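Chapter 14
Closing the Wound: Needle, Thread and Knot

Welcome to my favorite chapter in this book! Sewing is one of the oldest skills in surgery, and it is still a joy to learn. People have been stitching wounds for well over 2,000 years, and a good stitch still does the same simple job: it holds two edges together while the body mends them.

You met the grasper and the needle driver in Chapter 13. Now they go to work on tissue, which is soft, slippery and never quite the same twice (that's the fun of it). Keep your practice pad and a length of thread beside you as you read. Prapai Yimyam, who wrote the drills for this chapter, suggests 30 minutes at a sitting, and I agree with her.

Before you start, look closely at the curve of the needle, the path of the thread and the faces of the jaws.

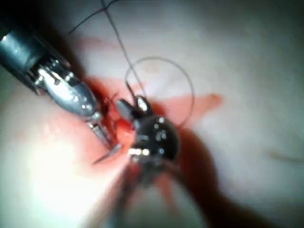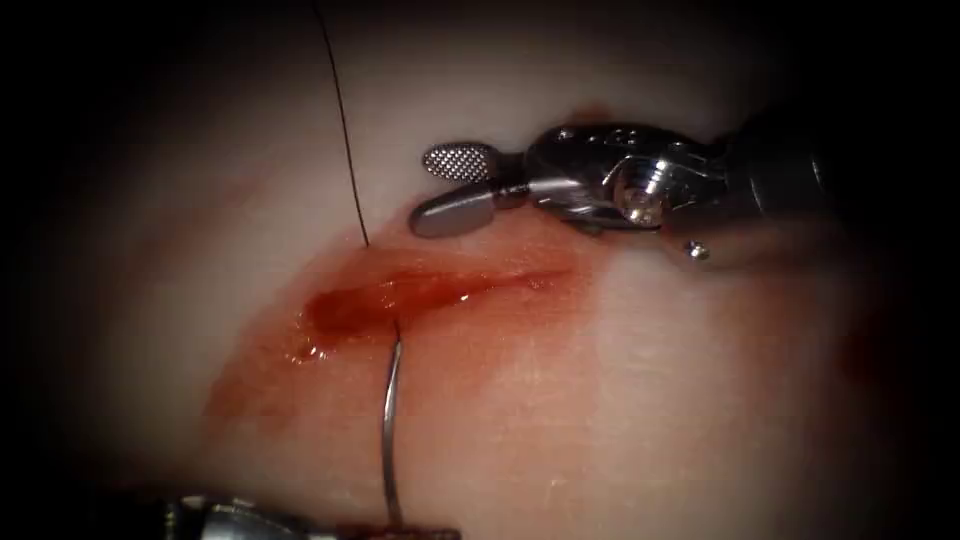

Curved needles and metal instrument tips at a bloodstained tissue surface.

14.1 Why the Needle Is Curved

Try pushing a straight pin down into a sponge and back up again through the same side. Awkward, isn't it? A curved needle follows its own arc, so a turn of the wrist carries it in and out.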